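机器能不能做家务和车间杂活:从料箱分拣说起(串)
阅读时间 4 分钟

1/ 八月把手头的分拣记录重新整理了一遍,分几条发。只谈一件事:从箱子里把杂物一件件拿出来。叠衣服、洗碗不在范围内。
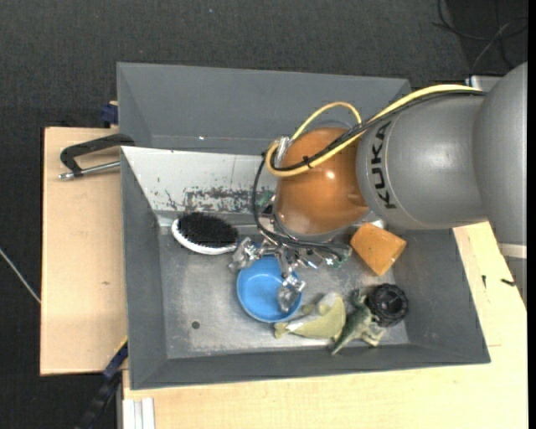 2/ 物品难度
按抓取难度排,碗排在前面。碗沿薄,指尖要一内一外夹住,高度差几毫米就会顶到碗底或者夹空。发刷的难点在两头不对称:柄好夹,刷毛一侧深度读数乱。带胎纹的轮子夹胎面比夹轮毂稳。恐龙玩具侧躺时轮廓不规则,重心要靠猜。
转发 16 评论 18

3/ 箱壁
斜壁比直壁麻烦。物体靠在斜面上,姿态估计经常把斜面的一部分算进物体。手指贴着斜面下去,先碰到的往往是壁。我们的做法是给四面壁各留一条禁入带,代价是贴边的东西要先拨到中间再抓,多一个动作。

4/ 数字
一共 1507 次尝试,箱内物品每轮打乱。失败里大约 240 次属于同一类:手指闭合,力反馈显示有东西,抬起后滑落。这一类改夹持力没有用,改接触点有用。其余失败分散,暂时不归类。

5/ 和人比
Prasert Thammasiri 问过我,这套东西放到 Pongsiri 的退货台能不能顶一个人。不能。退货台的工人一只手拨,一只手拿,眼睛已经在看下一件。机械臂一次只做一件事,抓空了还要退回来重新拍照。速度差距主要在重试上,臂本身的运动速度不是瓶颈。

6/ 夜班另算。没人催的时候,慢一点可以接受,前提是卡住之后能自己恢复。目前恢复策略只有两条:换角度再抓,或者推一下再抓。两条都不行就停机等人。Orathai Nilsuwan 那边想加第三条,晃箱子。我反对,箱子是用 C 形夹固定在桌上的,固定的意义就在于标定不动。
转发 9 评论 31

7/ 线缆
走线一直没有好办法。外走线在腕部要留余量,留多了会扫到箱沿,留少了转到极限角度时绷紧。我们排查过一个“随机”的视觉误差,查了两天,原因是线缆进了相机视野。Gedotik 的手册建议走内孔,但加装的传感器线穿不进去。

8/ 家里的情况
家里没有料箱。收玩具这件事,拿起来只占一半,另一半是知道放哪儿。发刷回浴室,碗回厨房,轮子是从哪辆车上掉的,机器没有这个信息。Isine 的演示视频把目标位置事先贴了标签,这在家里不成立。

9/ 补充一条被问得多的:为什么不用吸盘。平整的盒子用吸盘没问题,发刷的刷毛和轮子的胎纹封不住气。混合末端试过,换工具的时间把省下来的全吃掉了。

10/ 我现在的判断:固定工位、固定容器、物品不易碎,允许停机,可以上。开放环境先别谈全自动。车间里的补料和清箱会比家务早,早多少不估。

11/ 失败分类表我整理完放到 Wutatura 的共享目录,抓取点标注是 Amnuay Yensuk 做的,格式问题找他。下一轮换软一些的指尖垫,其他参数不动。
转发 22 评论 14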